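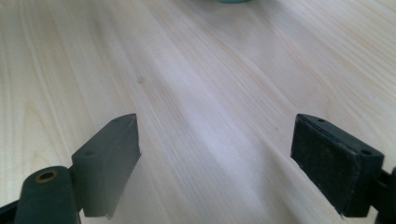 28/03/2021
posted by the Trultberg bench

Soap finish, second go. Sunday so the shop is quiet and I can leave pans out.

Where we left off: first batch of flakes from Hellwig went lumpy, blamed the water. Wasn't the water. I dumped the whole lot in at once like an idiot. This time a small handful, stir, wait, another handful. Took forever but the mix came out like thin yogurt. Left it covered overnight, was firmer by morning, loosened it with a splash of warm and it was fine.

Test boards: 9 ash offcuts from the Drodstead job, all planed same day, sanded to same grit. Numbered on the end grain in pencil. Two left bare as controls - do NOT tidy these away, somebody used the last controls as paint stirrers.

Wiped on thin w/ cotton rag, let sit a few minutes, buffed off the excess. Grain came up furry after first coat as expected. Knocked it back with the worn gray pad. Second coat much less fuzz. Third, hardly any. Board 6 got the soap on too thick and dried with a chalky streak down one side. Warm damp cloth took most of it out, not all.

Color: stays pale, that's the whole reason we're bothering. Oil samples from November have gone noticeably yellow on the windowsill, even the one with white pigment in it. Put the new ones next to them, half of each under cardboard. Check in 8 weeks.

Spills so far
- coffee, wiped right away: nothing
- coffee, left over lunch: faint ring, came out with soap water and a light scrub
- red wine: bad. Gray-purple mark, sanded it, still there if you know where to look
- cooking oil: dark patch. Soap paste on it now, see tomorow

So wine is the problem. Customer has kids, not sure about wine. Need to ask before we promise anything. Would be happier with a spare pot of flakes and a care sheet going out with the table - one page, big type. Old care sheet says wash "regularly" which means nothing to anyone. Put weekly for the first month, then when it looks dry.

Cost: flakes are cheap, time isn't. Nearly 2 hours per coat on a full top if you count the waiting, and you can't really get stuck into much else in between. Quote 686 for the finish didn't allow for a third coat. Redo the sums before the next one goes out.

Zaser hardwax still on the shelf, half a can, skin on top. Could try it on the bare side of board 4 for comparison. Looked shinier than I remember when I opened it. Might be old.

Also
- rags: laid flat on the rail, soap ones are no worry but the oil ones were in the same bin again. Metal can with the lid, please
- out of gray pads
- drum sander is leaving a line about a third of the way across, every pass. Belt or something stuck to the platen, havent looked
- humidity gauge by the door reads different from the one by the rack, don't trust either untill they've sat side by side for a day

Tomorrow: look at the oil patch, fourth coat on boards 1 to 3 only, leave the rest at three.

Recent entries
Drodstead top, glue-up and flattening
Oil samples on the windowsill, November set
Hellwig flakes, first batch (lumpy)
Sharpening the jointer knives again
Drawer runners that stick in wet weather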